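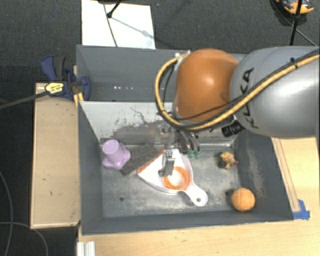
Chapter 6
Buying a Picking Kit: What Comes in the Box and What Doesn't

Ask anyone who has run a packing line what they would like a robot to do, and bin picking will come up within a minute. Reach into a container of mixed things, take hold of one, lift it out, put it where it belongs. A four-year-old does it with a toy box. For a machine it is still one of the most interesting jobs going, and the wonderful thing about the last few years is that you can now buy most of the parts as a kit.

In Chapter 5 we looked at arms and grippers as separate purchases. Now we turn to the packages that tie them together. Our main case is the Clingate kit, sold by Griser, a small firm that makes no arms of its own. The buyer supplies the robot. Griser supplies the gripper, the mounting plate, the software and two days of help on site. We chose it because its makers were generous with their time and because its weak points teach as much as its strong ones.

A bin of household odds and ends is a lovely test for any such kit. Think of a dustpan: a wide, thin pan at one end and a rounded handle at the other, with a hanging hole in it. Where should the fingers close? The handle is easy to grip but a long way from the middle of the weight. A ball has no handle at all, and if it lies in a corner, close to two walls, the fingers need room that may not be there. A small toy figure has bumps in every direction. Each one asks a different question of the same pair of fingers.

Áine Tully, who wrote the grasp planner, told us that her team began with 14 objects and grew the set to 100 before the first kit was sold. 'The corners took longest,' she said. 'We rewrote that part 9 times, and I'd happily do it again.'

Not every buyer will need that much. Adwoa Quansah fitted a Clingate at the Thambiah returns depot, where most items are boxed, and found that a plain suction cup handled her simpler lines for far less money. Her notes on cabling, which she kept short and tied close to the arm, are given in full in Section 6.4 – do read them before you order anything.

By the end of the chapter you should be able to read a supplier's data sheet, plan a fair trial with your own goods and work out the cost of the parts left off the quote. You will need the worksheet from Chapter 2.

Section 6.1 starts with the bin itself: its depth, the slope of its walls and how firmly it is held in place.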